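Lusness two-arm cell, on a twelve-hour diet of wire

Our shop takes in old computer power supplies by the pallet, and the wiring harnesses were eating up everybody's afternoons. So in November we signed up for the Lusness cell from Unditz, at 615 a month with the arms, the grippers and the Flosberg software thrown in. The sales page says it "loves cables." I have worked with cables for a long while and have yet to love one.

Setup

Unditz wants you to teach the job by hand, and the manual asks for 10 demonstrations per task. Ours took about 30 minutes of fussing before the first decent one. After that, one arm handles the bundle and the box while the other can be told to help or to stay out of it. Ours mostly stays out of it, jaws open, like a coworker waiting to be asked.
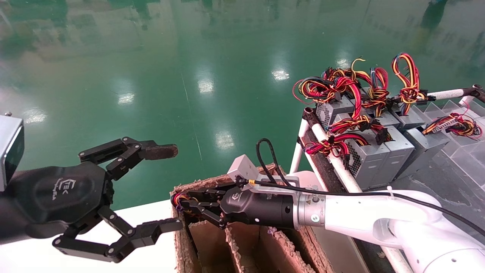 Grip

Better than I expected. The fingers close on a small bundle of red, yellow and black wires without much drama, and the fingertips are kind to insulation. Loops are the weak spot. A harness that springs open on the way down will hang on a divider, and then you get a polite error code and a long wait.

I'd also spend money on better boxes. The Halvorsen dividers in the brochure have nice crisp edges. We feed ours used cardboard, and the software copes with a ragged rim more gracefully than I do.
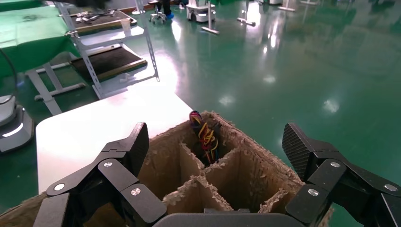

Wrist view over the divided box, with one bundle in a far compartment.

Support

Error 2138 means "reposition item." It took 2 calls to learn that. Hold music: pan flute.

Worth it? If you have wire by the pallet, yes. For the odd drawer of chargers, keep using your hands.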